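Prilarar project thread, November. Four of us, one KUKA arm, one semester, and a bin of stuff it has to pick up without help. Posting this mostly so next year's group has it in one place.

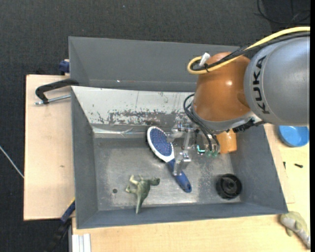

Naheed Bhutto replied within a minute to ask if we'd stopped counting drops as half a pick yet. Yes. A drop is a miss now. It goes in the log as a miss and the score went down because of it.

The task, for anyone new. Mixed objects go into a metal bin. The arm has to take one out, hold it clear of the walls, and set it down in the next bin. Then again until the first bin is empty or it gives up. No person touches anything during a run.

We have 941 logged attempts as of tonight. 503 of them are clean picks. That is a little over half, and the class target is 80 percent by the final demo, so we have work to do.

The hairbrush is the item I've spent the most time on. The head is wide and the handle is narrow, and the planner likes the head. It closes on the cushion side, lifts an inch, and the brush swings and falls. We want it to take the handle.

Ieva Tamošiūnaitė wrote a small rule for this. If the object is long and one end is a lot thinner than the other, try the thin part first and turn the fingers across it. It took her an evening. It's 212 lines including comments, and half of the comments are complaints about angle conventions.

The rule helped with the brush. It made the toy dinosaur worse. A tail counts as a thin end, and the fingers slide right off it. So now there's a check on how much the thin part tapers. Ieva is not happy with the check and wants to replace it.

Next problem is the walls. Ours slope in toward the floor, so anything that ends up near the side is hard to get two fingers around. The planner used to throw those grasps out completely. We let it keep them if the wrist can tilt enough to clear the wall.

Tilting the wrist means watching the hoses. We lost a whole afternoon in October to a hose that pulled loose from its fitting at the far end of a tilt. The gripper stopped closing and we blamed the code for two hours. Check air first. I'm writing that on the whiteboard too.

Ghazala Magsi did the re-routing after that. She left more slack at the wrist and set a limit on the last joint so it can't wind up past one turn. No hose trouble in the 200 attempts after the change.

Bare metal is the thing I underestimated. Our depth camera does badly with shine. Bright patches on the bin floor come back as holes or as bumps, and the planner has tried to pick up a bump more than once. It goes down, closes on nothing, comes back up, and reports success.

The false success part is fixed. We read the finger position after closing. If the fingers are all the way shut, there's nothing in them and it counts as a miss. Should have been there from day one.

The bumps are partly fixed. We average a few depth frames and drop anything that moves between them. Turning down the overhead lights helped more than the averaging did, but we can't control the lights at the demo, so we're not counting on it.

Someone in the other section asked why we don't just paint the bin. The rules say bins stay as issued. We asked. Twice.

Clamp everything, by the way. Early on a finger caught the rim of a bin and shifted it, and every pick after that was off to one side. The arm was doing what we told it. The bin wasn't where we said it was. We recalibrate at the start of each session now and again after any hard contact.

Houshang Mazandarani grades the demo and he picks the objects. We get the list the night before. Last year's group, Flustik, got a bag of rubber bands and a soup ladle. Their write-up is on the shared drive under Bradari and it's worth reading for the ladle section alone.

Still to do: redo the taper check, get a second camera angle for round things close to the wall, write the recovery step for when an object ends up standing on its edge. I have the recovery step. Ieva has the taper check. Ghazala has the camera mount, and Gintarė Paulauskas is writing the report and keeps asking us for plots.

Lab is open until 9 tonight. Running another batch with the brush in. Will add the numbers under this post when they're in the log.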